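The net zero pledge will see you in January

Madhu Srivastava

Oct 19, 2026

Every big polluter now has a target, and every target has a date, and the date is always just past the retirement party of whoever announced it. I have been reading climate plans for a living long enough to recognise the genre. There is a foreword with a sunrise in it. There is a graph that goes up a bit, levels off and then falls down a cliff in a year when I shall be too old to write a column complaining about it.

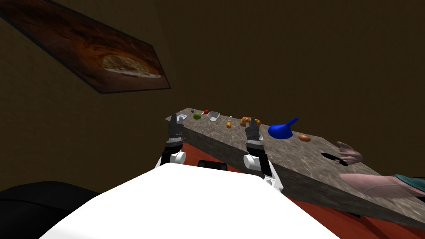
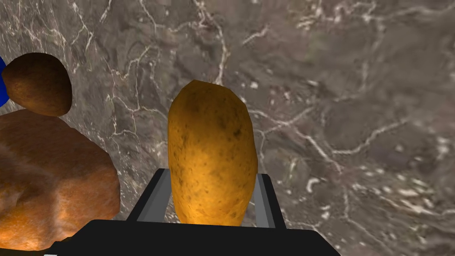
Stone worktop in both; the potato is in the second.

The latest to cross my desk comes from Drivholm, which makes cement and would like to be thought of as making something nicer. Its transition plan runs to 866 pages. I read them over a wet weekend, and I'd like that weekend back. The cement itself turns up on page 30. Before that we have the values, the journey, the map of the journey, and a letter from the chairman about his grandchildren, who seem to be very well.

Strip out the grandchildren and the plan says this. Drivholm will go on burning coal and old tyres at its works outside Wotberg for the rest of the decade. It will then catch the carbon coming off the kiln, using equipment it has not ordered, and send it down a pipe nobody has got permission to build, to a hole under the sea belonging to somebody else. In the meantime it will buy offsets.

I have nothing against carbon capture. Cement is one of the few trades where I can see the case for it. You cannot cook limestone without carbon coming out of the limestone, however clean the fire underneath, and people who tell you otherwise have usually got a brochure in their bag. If public money is going to go on pipes and holes, I would sooner it went on a kiln than on a gas power station that could simply be shut.

But I would like to see an order form. A planning application would do. I'd settle for a man in a field with a clipboard. When I rang to ask how much had been spent on the capture plant so far, I was told that the company was "in an active phase of readiness", and I have been trying to use that about my tax return ever since.

Then the offsets. These come through a broker called Jornow, and they are mostly trees. Some are trees that will be planted and some are trees that are already there and which, we are assured, somebody had been on the point of chopping down. I've always had trouble with that second sort. I could walk past a bakery every morning without robbing it and send the baker a bill at the end of the month, and I dare say Jornow would certify me.

The environment ministry was supposed to sort this out. It asked Pawlak, a consultancy, to look at whether firms should be allowed to count offsets towards their legal limits, and Pawlak came back in the spring with three options: yes, yes with conditions, and yes for now. The minister has said she is minded to take the middle one, and that the conditions will be along in January. She didn't say which January and I was too polite to shout it from the back.

What annoys me is how small the fix would be. Make firms publish a figure for each year, starting with next year, next to the name of a person who still works there. If they miss it, they pay, and the money goes to the places that live downwind. Keep the offsets in a separate column, where those who enjoy them can admire them. None of this needs a new technology or a summit with lanyards. It needs one extra page in a report that already has hundreds, and we could drop the sunrise to make room.

The usual objection is that this would drive industry abroad. I've heard it about seat belts, sick pay and the smoke rules of my childhood, and the works at Wotberg have sat through all of them without moving an inch. Cement is heavy. It doesn't like to travel. A firm that sells most of its bags within an hour's drive of the quarry is not going to up sticks over an honest table of numbers.

I went to Wotberg last month for the open day. The people who work there were good company and knew far more about the kiln than the plan does. One of the shift managers told me they could cut the coal by a fair whack with new burners, which they had asked for three times. I went back and looked for the burners in the report. There's a footnote. It says the matter is under review, and refers the reader to the chairman's letter.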